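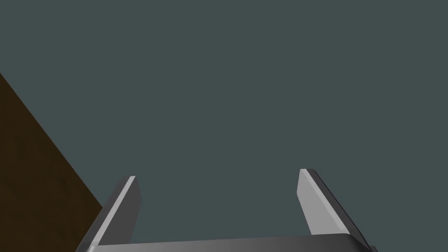 Wrist camera view in simulation: move the camera, or change the gripper?

Posted by Teodor Munteanu in Grippers and Cameras

Hello to all. I am comparing two grippers in simulation before our lab decides which one to buy, and I would like to hear from people who did this before me.

The first is a parallel gripper with two flat fingers, the Furkley model. The second is the Kasturska, also parallel, but with narrow fingers and a longer stroke. Both are mounted on the same arm, with the same controller, and the task is to pick small blocks from a table and put them in a tray. The policy is learned from the wrist camera only. I don't have a fixed camera and I would prefer not to add one.

With the Furkley I recorded 414 episodes and with the Kasturska the same number. Then I tested each one with 46 block positions that were not in the training. The Furkley failed in 20 of them and the Kasturska in four. I did not expect such a big difference, because the blocks are easy for both.

What I noticed is that with the Furkley fully open, the fingers and the palm take a good part of the lower image. Between the fingers I have a wide gap, and above them I have a lot of plain gray-green background. When the arm is near the edge of the table, the table is only a dark brown wedge on the left side and the rest has no texture at all. So my doubt is the following: is it the gripper which is worse, or is it the camera position that I took from the Kasturska and did not change? I have the feeling that I am comparing cameras and calling it a gripper comparison.

Also, is it worth putting a texture on the background? I left it plain to make rendering faster.

Thank you in advance, and excuse my English.

Octavian Neagu

Hello Teodor. Your doubt is correct, in my opinion. If you keep the same camera mount for two grippers with different finger length, you don't have the same view of the fingertips, and for a policy which sees only the wrist image this is a big change.

I had a similar case with a gripper from Olteanu. I would do it in this order:

First, don't retrain anything. Take the failed positions and look at the last images before the fingers close. Write for each one if the block was visible between the fingertips or hidden behind a finger. If it was hidden in most of them, you have your answer and it cost you one evening.

Second, choose the camera position for each gripper separately, with one common rule. My rule was that both fingertips must be in the image when the gripper is open and also when it is closed, and the point between them must be at the same height in the image for the two models. Please check the closed position also. I forgot this the first time and I had to record everything again.

Third, use the same start poses for both. If your Furkley episodes begin more often near the table edge, the camera sees mostly background there and the policy has very little to orient itself.

About the texture: I would add one, but not at the same time with the camera change. If you change both and the result is better, you will not know which of them helped. A simple noise pattern is enough. In my case the rendering time was almost the same.

One more thing. Check that the opening command is scaled for each gripper. The stroke is different, so half open on one is not half open on the other, and if the controller receives a value from 0 to 1 it is very easy to miss.

carusance_fan

just get the Kasturska, 4 fails is fine. we use it on a Carusance arm and never had problem with it

Octavian Neagu

It can be that he will buy it in the end, yes. But if the mount is the reason, the comparison says nothing about the fingers, and the flat ones are better for boxes and books.

Teodor Munteanu

Thank you both. I looked at the failures this morning as Octavian suggested. In most of them the block is partly behind the right finger in the last images, so I will move the camera for the Furkley and record again with the start poses from the other set. The opening command was scaled correctly, I checked it twice. The texture I will try after. I will write the new numbers under this post when I have them, probably in April, as the computer is shared with another group.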